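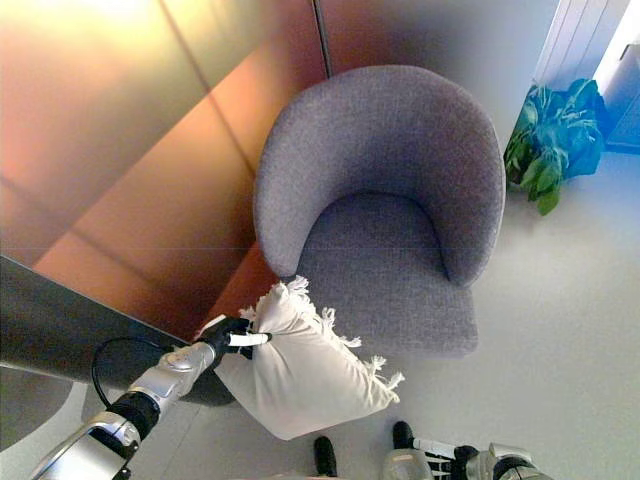

Paid sitters wanted, October

Horrocks makes chairs for lobbies, the kind you sink into while waiting for someone who said two minutes and meant forty. We are looking for people to come and wait in them.

The sessions take place in our front lounge at Skunau, the one with the copper-orange wall panels that make everybody look freshly back from vacation. You will be given a grey tub armchair and left alone in it. Bring a book, a crossword or a grudge. Phones are fine. Shoes stay on.

We want to know where your back starts complaining, what you do with your elbows when the arms of a chair curve around you, and whether you put the cushion behind you, on your lap or on the floor. Our designers have argued about that last point since spring and have stopped eating lunch together.

What you'd be doing
One sitting of 2 hours with a break in the middle. Every so often you'll get a short form asking how things are going down there. Afterward there's a chat with Dennis Gosling, who runs the sessions and will write down everything you say, including the part about your knee.

Who we're after
Adults of any height and build. We're short on very tall people and on anyone who sits with one leg tucked under. If you've had back or hip surgery in the past year, please skip this round. Fidgeters welcome. Furniture designers, and people married to furniture designers, no thank you.

Pay
$300 for the full sitting, paid by check before you leave. Parking behind the Cenov building is free if you tell the front desk your plate number. Coffee is also free and tastes like it.

How to apply
We have 10 places. Write to Dennis Gosling at Horrocks, Skunau, with your height, the times of day you can manage and a sentence or two on the worst chair you have ever owned. Applications that are only about the chair will be read aloud in the office but can't be considered.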